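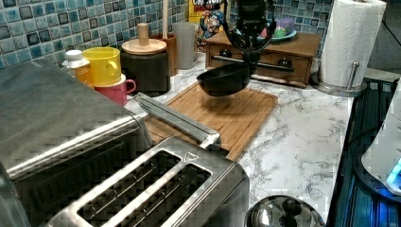 *Photo: Flurkley Picture Library. Used with permission.*

# Chapter 7: Scarcity Begins at Home

Economists like to introduce scarcity with oil fields, wheat harvests and, if they are feeling dramatic, lifeboats. Few students own any of these. Most have at some point tried to make a sandwich, and have had to move something to do it.

A kitchen counter has a fixed supply. You can't print more of it, and importing it involves a contractor. Demand, on the other hand, grows every birthday, every holiday, and whenever a store has a sale on things with plugs. By the end of this chapter you should be able to explain why a resource that costs nothing to use is usually the first one to run out.

## 7.1 The price of zero

When Zollholm opened its new town parking lot, the spaces were free. They were full by 7 in the morning, many of them with cars that stayed until evening. The town then charged a small hourly fee and, to the fury of everyone who had been arriving at 7, there was somewhere to park.

The same thing happens indoors. A household charges its appliances no rent. A blender used twice a year sits beside a coffee maker used twice a day, and both pay the same, namely nothing. **Opportunity cost** is the value of the best thing you gave up, and it is easy to ignore when it never sends a bill.

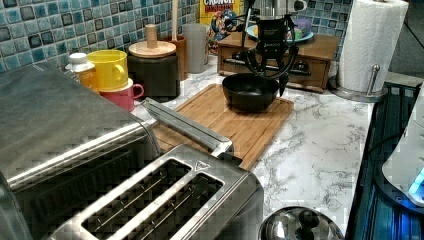

Storage is where the problem gets interesting, as storage is supposed to be the solution. Every shelf, rack and bin takes up space in order to save it, and whether the trade is a good one depends on where the space is. Take the little wooden chest of drawers standing behind the cutting board. Its drawers go up instead of out, a point in its favor, but it rests on the most sought-after surface in the room. The same chest in a hallway would have much lower opportunity cost. It would also, in most households, fill up with dead batteries.

## 7.2 Who gets the good spot?

Left alone, households tend to hand out space by **prior claim**: whatever arrived first stays. A survey of 30 homes in Blackwood found that roughly 5 in every 7 counter appliances had never been moved from where they were unpacked. 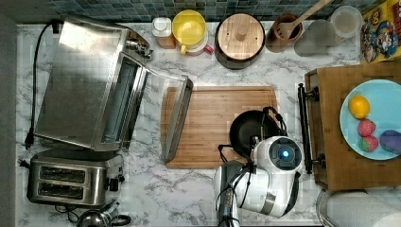
One reader of our last edition, writing from Bradau, objected that prior claim is perfectly sensible, that moving things costs effort too, and that she had "better uses for a Saturday than auctioning off the counter." She has a point, and it has a name. **Transaction costs** are the time and trouble of making a trade, and when they are larger than the gain, leaving things alone is the efficient choice.

Keep her letter in mind as you read the 3 case studies in the next section, two of which end in an argument.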